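Prata Harbor Spring Festival: Program and Visitor Information
2005-03-24

The Prata Visitor Bureau is pleased to confirm the program for this year's Spring Festival, which will again be held along the waterfront and in the old market district. Attendance last year reached 3663, the highest figure since the event moved to March.

Boat tours to Druvano Point will leave from the east pier throughout the festival. Tickets are sold at the Bureau's office and must be collected before boarding. Visitors staying overnight are advised to reserve early – the town has 628 guest beds, and most are taken by the opening evening.
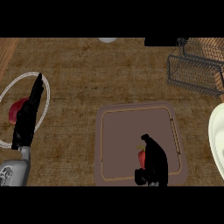
On the tabletop: a dark red, rounded piece of food inside a thin white oval ring.

The market district will be closed to cars for three days. Parking is available at the Bemum lot, with a shuttle to the pier. Guided walks will be led by Glykeria Politis and Szu-yu Tsang, starting at the customs house.

Inquiries about stalls and group bookings should be addressed to Fatima Ibrahim at the Visitor Bureau.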